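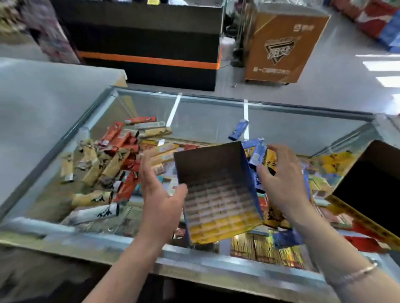
The Piano from Binden

My aunt left me her piano, and she left it on the wrong side of the river.

She had lived in Binden for 56 years, on the second floor, in two rooms which smelled of apples. I lived in Zostier, where the ground is low and the houses have wide doors. Between us there was the ferry at Landeg. It took eight cars, or six cars and one lorry if the lorry was polite.

The letter from the notary said that I must take the piano before the end of March. After this date it would belong to the owner of the house, who did not want it either. I read the letter twice at the kitchen table. I cannot play. As a child I was placed on the stool every Sunday, and my aunt put a coin on the back of each of my hands so that I would hold them flat. When a coin fell, she kept it. In this way I paid for all the cake I ever ate in her house.

I telephoned a removal firm, Trarkon, and a tired man asked me how heavy it was.

"It is a piano," I said.

"There are pianos and pianos," he said, and he wanted 600 for the day, ferry not included.

I agreed too quickly. I heard that he was sorry he had not asked for more.
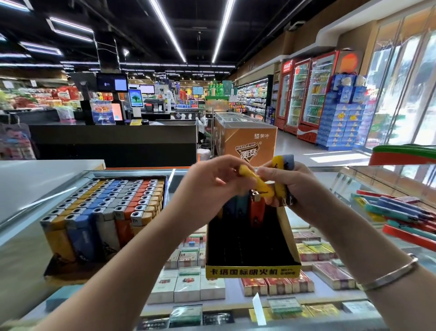
The Stairs

They came with three men and a grey blanket. The oldest of them put his hand on the lid, as one does with a horse, and then he looked at the staircase for a long time.

"How did she bring it up?" he asked.

I did not know. In my memory the piano had always stood there, and the walls had been built when it was ready. The neighbour from below came out in her slippers. She told us that in her mother's time it had been lifted through the window with ropes, and half the street had stood below and given advice. The window had since been made smaller.

So they took off the legs, the lid and the front, and they carried my aunt's piano down in pieces. On every landing they rested and I apologised. When they tipped the heavy part to pass the last corner, something inside it began to ring and to roll, and the young one nearly let go.

It was the coins. They had slipped between the keys and the wood, or she had dropped them there on purpose, one Sunday after another. We knelt on the cold tiles and picked them up. There were 74. Most of them were not money any more.

I held them in my coat pocket on the ferry. The water was brown and high, and the lorry stood behind us and moved a little with the waves. The old man ate his bread and asked what I would do with a piano if I did not play.

I said that I would perhaps learn. He nodded as if he had heard this on other ferries.

At home they built it together again beside the stove, and it was badly out of tune. When they had gone I sat down. I laid one coin on my left hand and one on my right hand, and I played the only five notes I knew, very slowly, going up and then coming back.

The left one fell. I put it in the piano.

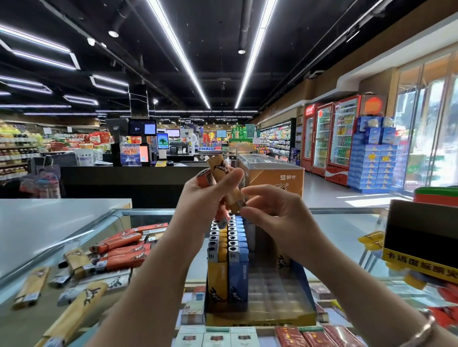 Lighters on the shop counter.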